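Ticket 1473 – Tabletop finish, bench 4, Tremilero teaching lab
Opened by: Róisín Rafferty
Assigned to: Colm Coughlan
Status: Waiting on supplier
Category: Furniture / surfaces

Róisín Rafferty, 12th October
The brown top on bench 4 has a gray patch at one side. I've wiped it with water, with dish soap, and with the spray Orkard left us when they put the tops in. It's still there. The warranty sheet says the finish is "unaffected by normal laboratory use" and I would like somebody to tell me what they think normal use is. We heat small cups of powder over a burner and put them down on a mat. That's the whole syllabus until February.

I don't believe this is a cleaning problem, so please don't send me another cleaning leaflet.

Colm Coughlan
Thanks, got it. Did anything hot go straight on the surface? Tongs count.

Róisín Rafferty
I can't swear to what every student did with every pair of tongs. The rule is that hot tongs go on the mat. I also can't see how tongs would turn an area the size of a dinner tray gray and leave no mark shaped like tongs.

Colm Coughlan
Fair. Orkard first-line came back with three suggestions:
1. Residue from the wrong cleaner.
2. Heat haze in the finish.
3. Light from the window.
They want us to rule out number 1 by using their own cleaner twice a day for a week.

Róisín Rafferty
Number 1 is their own cleaner. It's the only one we have. Did anyone there read the ticket?

Colm Coughlan
I asked that, more politely. They've now dropped number 1.

For number 3, could you look at it with the blinds down and the overheads off, using a flashlight held low? If it's in the finish it should stay in the same place whichever side you light it from.

Róisín Rafferty
Done, after the last class. Blinds down, the gray gets a lot weaker. Flashlight from the left, I'd say it's gone. Flashlight from the right, there is something, but it moves when I move. I still think there's a dull area about as wide as my hand near the edge. I've been staring at this table long enough that I'd see a dull area on anything, so take that for what it's worth.

Colm Coughlan
So mostly shine off the window?

Róisín Rafferty
Mostly, maybe. I'm not signing "mostly." The old tops from Kinsella stood in the same light for years and never did this. Either the new finish picks up more glare than the sample they showed us, or there's a real fault under the glare. Both of those are Orkard's problem as far as I can tell.

Colm Coughlan
Agreed it stays open. I looked up the order: finish code 1102, matte. The sample board in the office has the same code on the back. I'll bring it over and lay it on the bench at the same time of day. If the board goes gray too, it's the light and we're done.

Róisín Rafferty
And if it doesn't?

Colm Coughlan
Then they owe us a top. Their price list has it at 700 with fitting, so expect them to argue.

Róisín Rafferty
One more thing while you're in there. The cables on that bench are a mess again. The Zoto clips were supposed to fix that and I said at the time they wouldn't – they stick fine to a clean dry surface, and this is a lab. I don't want somebody reaching for a crucible and hooking a wire with their sleeve. Can it go on this ticket or do I have to open another?

Colm Coughlan
Separate ticket, sorry, different budget. I'll open it for you and link it. I can bring screw-on clips if you're okay with holes in the underside.

Róisín Rafferty
Ask Orkard first whether holes in the underside void the warranty. I can guess what they'll say.

Colm Coughlan
Asked. They say it "may." I've asked what "may" means.

Update, Colm Coughlan
Sample board test not done yet, it was overcast both times I came by and there was nothing to compare. Will try again on the first clear afternoon. Please leave the surface alone until then, no more cleaning. 

Róisín Rafferty
Fine. They'll say it's the light. Keep the ticket open whatever they say, until one of them has stood in this room and looked.
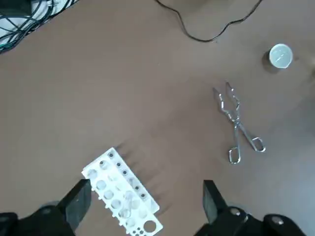 Attachment 1: bench 4 top from above, grayer toward the right side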